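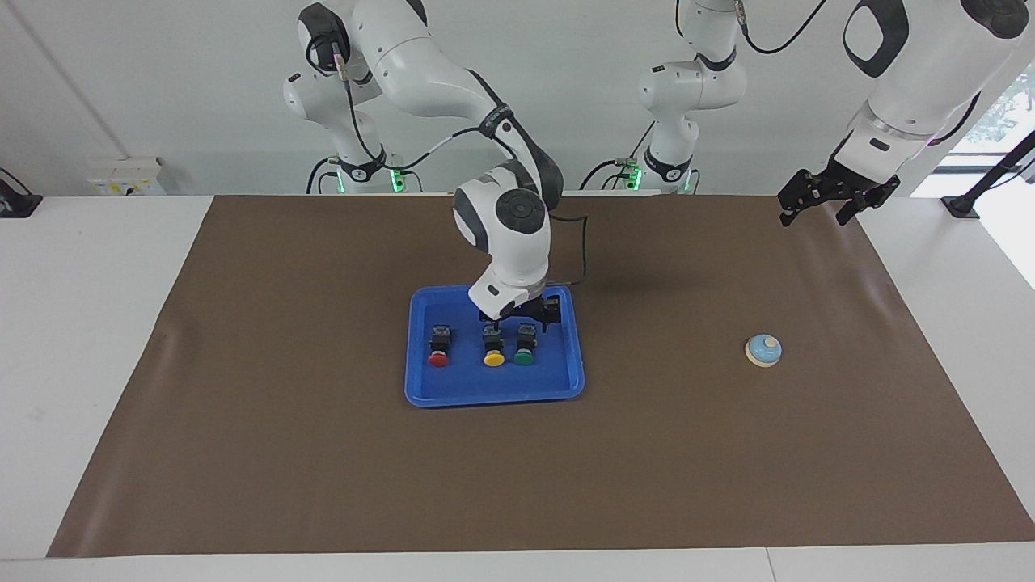 Birutė Pärn

Software Engineer, Manipulation Planning and Control (full time, on site in Brirnbridge)

Posted 2020-04-28

Ullura writes the software layer between task description and joint command for two-arm tabletop cells. We do not build arms. Our code runs on hardware bought by other people, mostly test labs and small assembly shops, and it has to cope with what they already own. The manipulation group is hiring one engineer to work on motion planning, gripper control and the tools we use to find out why a run went wrong.

I lead the group and will be your direct manager. The opening exists because the planner and the controller have been maintained by the same two people for too long, and both parts now need more attention than that allows.

What the group works on

Our main test task involves small push-button switches in a tray and a service bell placed elsewhere on the mat. The switches have red, yellow and green caps. A task file names a switch by cap color and states what should happen to it. The planner chooses an arm, a grasp and an approach, and the controller carries out the result. The bell is used in sequences where one arm must press with limited force while the other holds position or clears the area.

The parts are simple and the failures are specific. Two housings standing close together leave little room for a finger between them. The raised rim of a tray removes many of the side approaches that would otherwise be the cheapest. A cable running along the outside of an arm sweeps a volume that the kinematic model does not contain. Two arms over the same mat produce plans that are valid one at a time and not valid together.

The code is in three parts:

Iturra is the planner. C++17, sampling-based with a trajectory optimization pass, and a separate scheduler that assigns time intervals in shared space to each arm. It handles single-arm requests well. The scheduler is conservative and will often park one arm high and away from the work for longer than the task needs.

Trastport is the transport and logging layer. It moves commands, joint states, camera images and events between processes and writes them to disk with a common clock. C++ with Python bindings.

The perception module returns object poses and a confidence value per object. It is Python, with the inner loops in C++. Perception has its own owner in the group, but you will read its output every day and will be expected to argue about it.

The regression suite holds 3,622 recorded planning requests. At the last full run, 283 of them exceeded the time budget and 246 of those involved both arms. That gives a fair picture of where the first year of work lies.

What you will do

Take over the scheduler in Iturra. The first job is to replace fixed interval reservation with something that can release space as an arm leaves it. There is a design note, which you should feel free to reject with reasons.

Add cable volumes to the collision model. A coarse swept shape per link would be enough to begin with. The current method is a padding constant set by hand.

Maintain the guarded-move controller used for pressing and for the last part of a grasp. It runs on joint torque estimates, and its thresholds need to be derived from data for each arm.

Extend the replay tool. It can step through a Trastport log and show planned against measured joint positions. It cannot yet show which constraint caused the planner to discard a candidate, and most of our debugging time goes there.

Run your own changes on the physical cell. Every merge that touches motion needs a supervised run at reduced speed, and the author of the change does the supervising.

What we require

Solid C++ in a codebase you did not start. Working Python.

Practical knowledge of rigid-body kinematics, collision checking and at least one family of motion planners. You should be able to explain why a planner you used was slow.

Experience running code on a real arm, in industry, a university lab or elsewhere. Simulation alone is not sufficient for this position.

Written English good enough for design notes and failure reports.

Useful, but not required: real-time Linux, numerical optimization, hand-eye calibration, force control, experience with grasping small parts in clutter. We have no degree requirement. Applicants without a degree should describe two or three pieces of work in more detail.

Conditions

The position is permanent, with a six-month trial period. Hours are 40 per week, with a core period from 10 to 3. The cell is in Brirnbridge and the work cannot be done fully remotely, though up to two days a week from home are normal once you are trained on the equipment. Cell time is booked in half-day blocks. There is no night or weekend on-call duty. Pay is set by a published internal scale, and the range for this grade is sent to every applicant before the first interview.

Travel is light. Expect one or two customer visits a year of up to three days each, and an integration week in November.

How to apply

Send a resume and a cover note of no more than one page. In the note, describe one fault you traced on a physical robot: what you first believed, what the logs showed, and what you changed. A code sample is welcome if you are allowed to share it. Please do not send anything that belongs to a current or former employer.

The process has three steps. The first is a 50-minute call with me, mostly about the fault in your note. The second is a take-home exercise on a recorded planning request, for which we pay a fixed fee and ask that you spend no more than four hours. The third is a half day on site, including a session at the cell where you and one of our engineers work through a failing run with the replay tool. You will meet everyone in the group that day.

All applicants receive a reply. Those who complete the exercise also receive written comments on it, whatever the outcome. The position stays open until filled, and applications are read in the order they arrive.

Applications go to the Ullura office in Brirnbridge, marked "Manipulation Planning and Control." Questions on the technical content of the job can be addressed to me by name at the same office.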